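Skip to content Home Diary Bread Old stuff About

Search this diary Go

Friday, late

Day 11 of the no-sugar business and I remain unconvinced. Solveig Sjöberg swears her knees stopped hurting after 5 days. I asked her which knee and she had to think about it.

The plan comes from a booklet called Wirkusum, which costs more than my shoes and has one recipe for lentils printed twice. According to page 3 I should be "waking with the light" by now. I woke at ten past four because the neighbor's dog did. The headache has gone, I'll give it that, though headaches generally do.

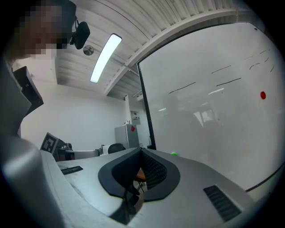 Head down, pale ceiling, a wooden stool below.

Went to Aydoğan for coffee in the afternoon and read the label on the oat milk while I waited. Sweetened. So I have been off the wagon since Monday without noticing, and neither did my skin, my sleep or my famous inner calm. Solveig says a small amount doesn't count. The booklet says every gram counts. One of them is wrong and I suspect both.

Weighed myself before supper: same as in March. Ate the lentils. They want salt, and probably a sausage.

I'll finish the two weeks out of stubbornness and then there is a cardamom bun with my name on it.

We use cookies to improve your visit. Accept Manage settings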